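09/07/2018

Small room, furniture fit-up, cont.

Nightstand in at last, pushed up against the wall between the white post and the desk. Bultano said it wouldn't fit, it does. Drawer is the one with the single knob, low on the front. Runs OK but a bit stiff for the first 20 mm, wants wax on the runners. Grey cloth lives in the drawer, left side at the back, pls put it back there after wiping down. Not in the Wolico box, that's for screws only now.

Desk: top is scuffed. Tried the Heltix cleaner on a corner, no good, leaves a haze. Wolico quote 418 for a new top, which is silly money for a bit of white board. Leave till September and ask again. 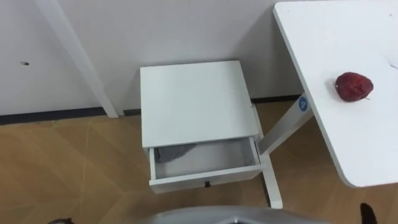
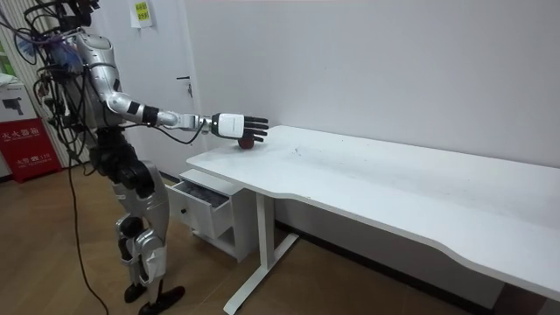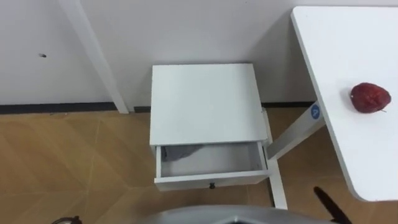

R. Najafi

Apple stays on the desk, dont eat it. Skin going slightly wrinkly but will do a while yet.

To do
- wax runners (candle stub in tin, shelf 11)
- fill the little dark mark on the wall, left of the post. Filler tub nearly empty, get the 300 g one
- black skirting behind the nightstand, check its still stuck down
- felt pads under nightstand so it doesnt scrape the floor

Measured drawer for a liner, wrote it on the back of the Heltix invoice and then filed the invoice. Measure agian tomorrow.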